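Three thousand demonstrations of putting away measuring scoops

I keep hearing that programming robots is over. You just show them. A person takes hold of a pair of controls, moves the arms through the job, and the machine learns from the recordings. Kemine says this in its brochure, Muvbridge says it in nearly the same words, and I've stopped believing both of them.

What they leave out is the labor. At the lab I visited in October, one operator had been at it for 18 days. The job was picking up plastic measuring scoops and dropping them in a clear bin. The target was 3000 demonstrations. Reach, close, lift, let go, put everything back out on the bench, start again.
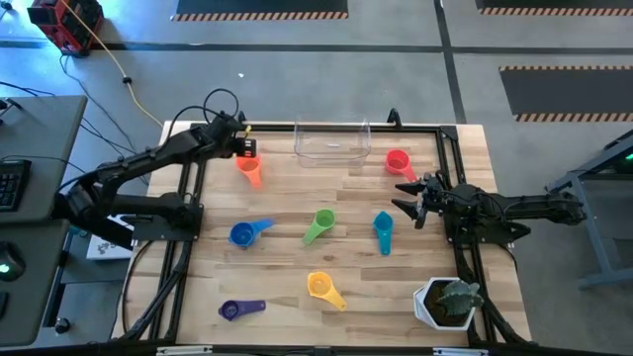
A child gets this after 2 or 3 tries, and I know that's a cheap comparison, but the companies make it first. "Teach it like you'd teach a kid," goes the Flallell pitch. Who teaches a kid the same thing 3000 times? And a kid doesn't need the lesson over again when you swap the bin for a drawer.

Then there is the question of whose skill gets copied. The operator told me the first few hundred runs were clumsy — she was still learning the controls — and they went into the pile with the rest. So the arms may be studying a tired person who can't feel what she's gripping.

I don't think the method is useless. For a job that stays put for years, I can see it paying off. Isah, the smallest of these outfits, at least puts the operator hours in its price quotes. I'd like to see the others do the same before they tell me again how easy it is.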